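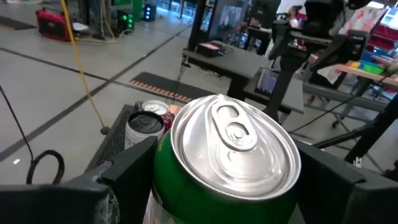
Another member of the Barndale shed read my first draft of this and told me I should put the grip settings right at the top, seeing as they're the only thing anyone ever asks me for. Fair enough! Grip force is in grip.cfg, and the number you want is the one called squeeze_max. Leave it alone for full cans. Halve it for empties.

So, this is Preklow, my can-sorting project, built in our shared workshop over a good many evenings. The repo holds the control code, the bracket drawings and the wrist camera recordings I've been making as I go.

What's in the data

There are 506 pickups in the June set and 1,186 in the one after it (better lighting, much better labels). Every pickup is its own folder with the wrist video, finger positions and a little text file saying what I was trying to do. I labelled the lot by hand, so expect the odd typo – I've found "aluminium" spelled three ways already.

Cans are tagged full, opened or crushed. The colour tag is whatever I'd call it out loud, so don't go training anything serious on my idea of teal.

Getting it going

Run setup.sh, plug in the left hand first, then the right. If you do it the other way round the two get swapped and the left fingers answer to the right-hand commands. I keep meaning to fix that. Let the fingers home before you put a tray anywhere near them.

The finger pads are cut to the Bianchini drawing in /pads, and any grippy rubber sheet will do. I change mine after 5 sessions or whenever they go shiny.

Known problems

Cans standing shoulder to shoulder are still a pain, and the planner likes to come in at a silly angle – spread them out a bit. The Jalton branch has my go at a fix, but it's slow and I wouldn't merge it yet.

Licence is MIT for the code, CC BY for the recordings. Bug reports are welcome, and please attach the log!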